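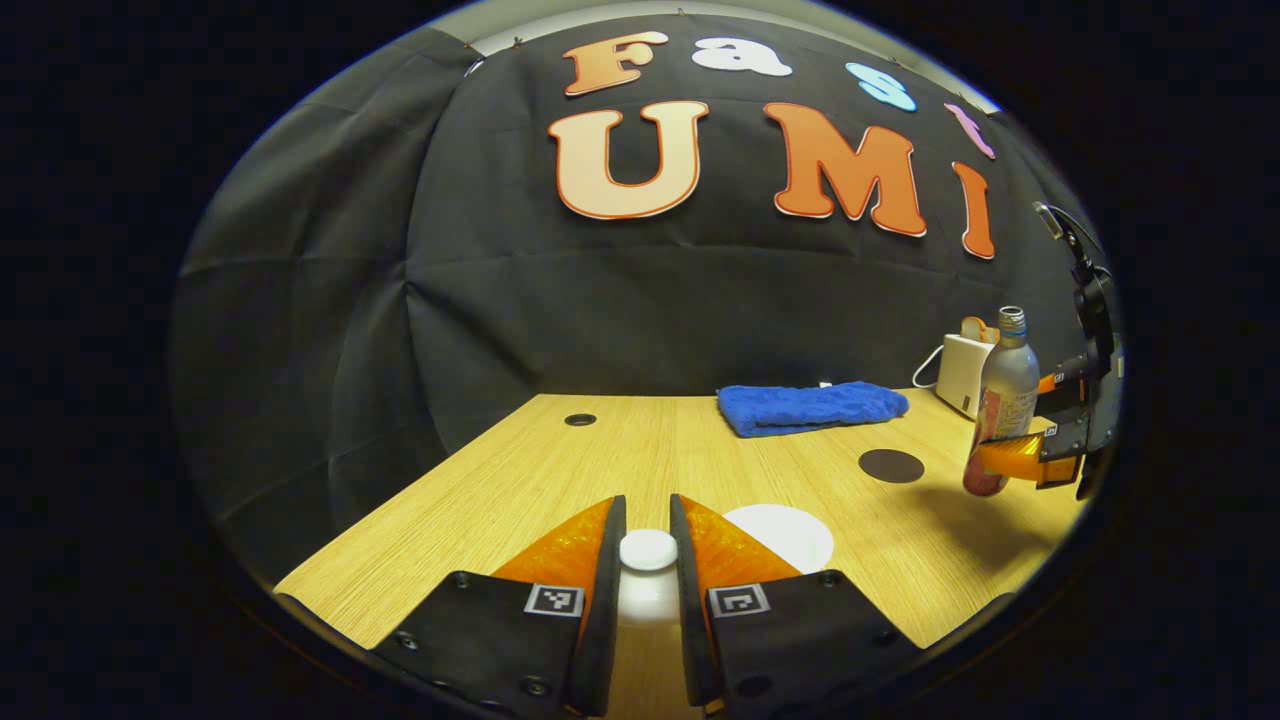
Notes by Roy Cropper. Lab exercises prepared together with Sandra Catterall.
Handout for unit 2, spring term, revised in May

Teaching a robot by showing: collecting demonstrations by hand

1. What this unit is about

In the first unit we wrote the motion of the robot by ourselves, point after point. In this unit we do not write the motion. A person performs the task, the motion is recorded, and later a policy is trained to give similar motions from similar camera views. One such performance, from the start position to the end, we will call a demonstration or an episode. Both words are used in the readings and they mean the same thing for us.

There are several ways to show a task. You should know these three for the course:

Kinesthetic teaching. The person takes the robot arm and moves it directly. The joint angles are recorded from the robot itself, so they are very exact. The hands of the person are often in the camera view, and heavy arms make people tired.

Teleoperation. The person stands or sits apart and sends commands, with a joystick, a headset or a smaller copy of the arm. The robot does the task with its own body, and therefore every recorded motion is one which it can really do. It is slow for beginners. In the Keria reader, chapter 4, you find a good comparison of the devices.

Hand-held gripper. The person holds a gripper with a camera on it and does the task with the gripper instead of with the fingers. No robot arm is needed during recording. The pose of the gripper must be computed afterwards from the video and the motion sensor, and this is the place where most of the lost episodes are lost.

The exercises use the third way. The letters on the black cloth in the opening picture say "Fast UMI". UMI is short for Universal Manipulation Interface, and under this name you will find the papers in the reading list.

2. The view from the gripper

The camera is fixed to the tool, so the picture moves when your hand moves. This needs some time to become familiar. The two fingers stay always at the bottom of the view, and it is the table that seems to travel. In the opening picture there is a small white round cap between the black pads of the near gripper, and a second gripper holds a bottle at the right side. The bottle has an open neck. Please notice how much of the workspace is visible at one time: the towel, the toaster with two slices of bread, the flat discs on the table. The wide lens gives us this, and the price is that straight lines become bent near the border. Do not try to correct it by hand. The policy learns from the same bent view which it will later receive.

Each gripper has square black-and-white markers beside its fingers. From the markers the software measures how far the fingers are open. If your sleeve covers a marker, the opening width is not known for these moments, so roll up your sleeves before you start.

When you work with two grippers, each hand has its own recording, and the two recordings must be joined on a common clock. A task with a cap and a bottle is a good example why we want both hands: one holds, the other works. Decide before the episode which hand has which role, and keep the roles the same in your whole set.

3. How to make a good demonstration

Move a little slower than you would do at home. Very fast turning makes the image blurred and the pose computation can fail.

Do not stop for a long time in the middle to think. The policy will learn the stop as well. If you need to think, finish the episode, mark it as bad and begin again.

Keep the object you are working with in view. When both jaws are very near to it, the fingers can hide it - then a small tilt of the wrist usually helps.

Change the positions of the things between episodes, but only within the area agreed in your group. Sandra's rule is to move one object per episode, and I also find it the easiest to follow.

Close the gripper only as much as needed. If you press too hard, the soft fingers bend and the measured width does not tell the true size of the object.

4. Quantity and selection

For the Dolan exercise, each group records 155 episodes. The set from last year, called Woseck, has 2,107 episodes and you may use it for pretraining, but not for the final test. For the final test you keep 20 of your own episodes apart, chosen before training.

Every episode gets one of the labels good, usable or bad. An episode in which you dropped the object and picked it up again is usable, and many people forget this. It shows the policy how to recover from a mistake. An episode with lost tracking is bad also when the task itself was done perfectly.

5. To prepare for the lab

Read sections 1 to 3 again and the Odby manual up to the chapter on calibration. Write half a page about the following: for a task of your own choice, would you use teleoperation or the hand-held gripper, and what information would be missing in the recording? Please bring it printed. Sandra will collect the pages at the door, and the groups will be made from the tasks you have chosen.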